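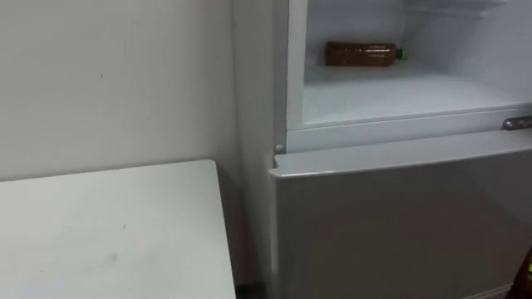 How do I find out what my city plans to spend next year?

Start with the proposed budget on the city clerk's page, then compare it with the budget adopted the year before.

Most people open the mayor's budget message first. Skip it for now. Go to the summary table, usually called "General Fund, All Departments." In Renley's proposal it is on page 72, after the organization charts.

Step 1. Write down three totals: revenue, spending, and transfers in. Transfers in are moved from other funds or from reserves. A budget can look balanced when the city is drawing down savings to pay its regular bills.

Step 2. Get last year's adopted budget and last year's actual spending. These are different documents. The adopted budget says what the council approved in the vote. The actuals come out months later, and for small cities they may be a scanned PDF that cannot be searched.

Step 3. Pick one department and follow it through both years. Renley lists Parks under fund 703, but the mowing contract is under Public Works. If a line drops to zero, check whether it moved before you assume it was cut.

Step 4. Look at the debt schedule near the back. Note which payments start next year. Bonds sold in January may have no full payment until the year after.

Step 5. Read the footnotes on staffing. A vacant position can still be funded, and some cities use the unspent pay to cover overtime.

If a number is missing, send a records request to the clerk. Name the fund, the fiscal year, and the format you want. Ask for a spreadsheet if one exists.

Public comment is normally limited to a few minutes per speaker. Bring one question and give the page number so council members can find it. Written comments can be longer and go into the record.

Csenge Rácz
Updated 20 February 2019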